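Last updated: October 4, 2018
2 min read
Filed under: Kitchen Stuff & Swaps

I've been promising you all an update on the Mulligan Hall kitchen swap, so here goes! We picked the date (it's in November, Maureen Inskip has the sign-up sheet) and we're putting the gadgets out on the big wooden tables again, because last spring everybody crowded around one little folding thing and I got an elbow in the ribs.

My own pile is getting out of hand. Three potato mashers, a jelly strainer, and the metal whisk my aunt used for every birthday cake in Grerden. I don't bake half as much as she did, but I can't seem to let that one go (my husband has opinions).

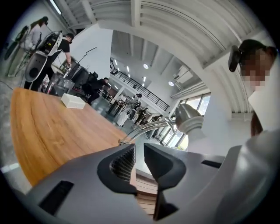

Wooden tabletops, both times.

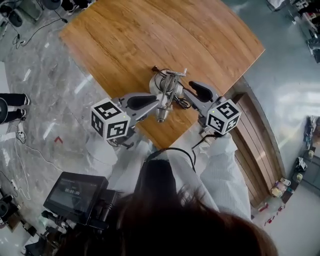

If you're bringing anything with moving parts, please give it a good scrub in the gears first. An old toothbrush and warm soapy water will do it, then dry it right away so it doesn't rust. Anything with a cord needs a tag saying whether it runs. Phyllis Dunmore took home a waffle iron last year that did nothing at all, and she's still a good sport about it!

Tables are free for Kendier Street folks and $30 for everyone else. We had 300 people through the door last time and I'd love to see 500. Parking is behind the Cirkcombe lot, same as before, and go slow over that bump by the gate. I'm also short on tablecloths, so if you have a spare one, call me or just leave it on my porch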